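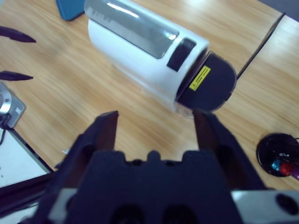
Sylvain Moulin thinks we should order the second gripper now, before the November budget closes, and argue about whether we need it afterward. The rest of our group at Umville disagrees.

The quote from Nuttall is for 1000 dollars. Spare fingers are 80 dollars a pair, and the sales sheet doesn't say how long a pair lasts. We asked twice. Pronance offers 10 percent off for schools, but only on orders of 8 units or more, so that discount is useless to us.

Our tabletop tests use the two-finger gripper we already have, on household objects with rounded sides. We have yet to find a task on our list that clearly calls for a second one. Until we do, we recommend buying one pair of spare fingers and leaving the rest unspent.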